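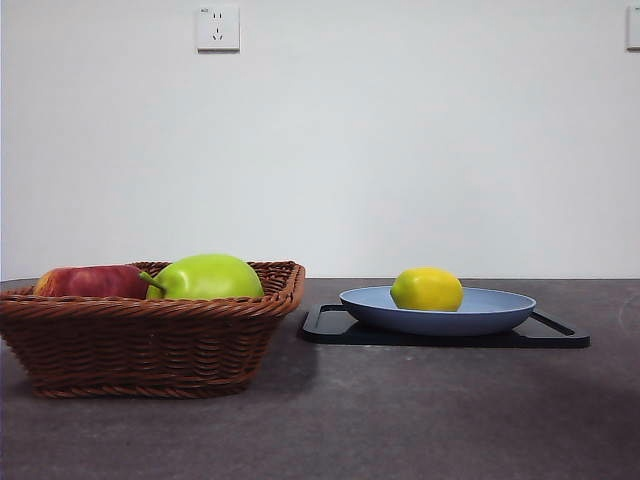
Workshop book, March

Dye and willow, fourth go at the brown. Started before 8, kettle on, extractor on, window open as well because of the smell from the last lot.

Where we'd got to: the bark bath gives a nice warm brown on buff willow but goes patchy on the white. Wenden batch takes it worse than the Cáceres batch. Aníbal Guzmán thinks the Wenden rods were stripped late and have a skin on them that keeps the colour out. Could be. I think they were just stored too dry. Test for both today if there's time (there wasn't, see further down).

Bath made up as before. 400 g bark, crushed by hand, soaked overnight in the blue bucket, strained through the old pillowcase. Pillowcase has had it, need a new one. Brought up slowly and held just under a simmer. Don't let it boil – boiled it on the second go and everything went a dull mud colour and stank for two days.

Rods in, weighted down with the slate. Turned every time I remembered, so not often enough.

Notes as I went:

Bundle A, Wenden, soaked overnight in plain water first. Took colour quickly at the tips, slow at the butts. After the first hour the butts still looked pinkish and thin. Left in.

Bundle B, Wenden, in dry. Waste of time. Floated, even with the slate, and came out striped where it had touched the side of the pan. Kept two rods for the sample board, rest for kindling.

Bundle C, Cáceres, soaked. Lovely. Even all the way down, a proper red brown, bit darker than the board sample from last month. Would happily sell a basket in this.

Bundle D, Cáceres, soaked, with a spoonful of washing soda in the bath. Much redder. Too red when wet but it may calm down as it dries. Soda makes the outside feel slightly furry, which I don't like. Wiped down with a vinegar rag and it went smoother but lost some of the red. Half the soda next time?

So soaking matters more than where the rods come from, at least on this showing. But I can't say that properly untill I've had a Wenden bundle that has been kept damp from the start. Have asked them to send one wrapped.

The iron question. Somebody used the big pan for the grey dye and didn't scour it. Found a dark ring about the waterline after I'd already got bundle C out, so C might be a touch darker than it ought to be. Please scour the pan. Please write on the tape on the lid what was last in it. I've put fresh tape on and a pen on a string.

Weaving, after lunch

Used up the last of the previous brown on a small oblong, mostly to see how it behaves on the turn. Rods were mellowed under a wet towel for two hours, could have done with three. Cracked four on the corners. All the cracks are on the inside of the bend and they show pale where the dye hasn't gone in deep, so the colour is still only on the skin. That's going to matter for anything with a handle, because it'll wear through at the grip in a year or so. Longer in the bath or hotter? Hotter risks the mud. Longer then.

Randing went fine. Packed down every few rows with the small iron, not the big one, the big one bruises the dyed stuff and leaves shiny marks. Wax took some of the shine off but not all.

Border: tried the plain three rod and then undid it and did a fat plait instead. Uses a silly amount of willow but hides the cut ends and feels good in the hand. Ends need trimming closer than I did. Picked a bit of skin off my thumb on one.

Rub test on the offcuts, damp white cotton, twenty strokes:
A – faint tan
B – didn't bother
C – faint tan, same as A
D – clear pink mark, not acceptable near anything that goes in a kitchen or gets a cloth lining

Will rinse D again and retest. If it still comes off then the soda is out, however nice the red.

Varnish. Tried the Nurnix matt on two of the C rods, one coat and two coats. One coat barely changes it. Two coats darkens it a shade and starts to look like plastic at the tips where it pools. One coat, brushed out hard, or none. Aníbal says none and he's probably right, but the shop wants something wipeable. Leave both on the sill and see what the sun does to them.

Order stuff

Umov want 6 oblongs in the brown, matching. Matching is the problem. I've told them they'll vary and they said fine, but people say fine and then ring up. Do all the rods in a single bath, which means borrowing the long trough. Order no. is 443, not 434 as I wrote on the board. Changed it on the board.

Bark – nearly out. Sack in the back is the coarse stuff, only good for the first soak.
Pillowcase or muslin.
Gloves, medium, the large ones fill up with water.
New bodkin, the tip's gone on mine, and I can't find the spare.

Next time

Same bark, same pan (clean!), wenden rods kept damp, Cáceres alongside as a check. Hold for an extra two hours and cut one rod through each hour to see how far in it's got. Keep the cut bits in order on a strip of tape, I mixed them up last time and they were useless.

Write the bath temperature down, I forgot again. Thermometer is in the drawer with the string, not on the hook.

Lid off the bath overnight, extractor off at twenty past five. D is hanging by the door, mind your sleeves.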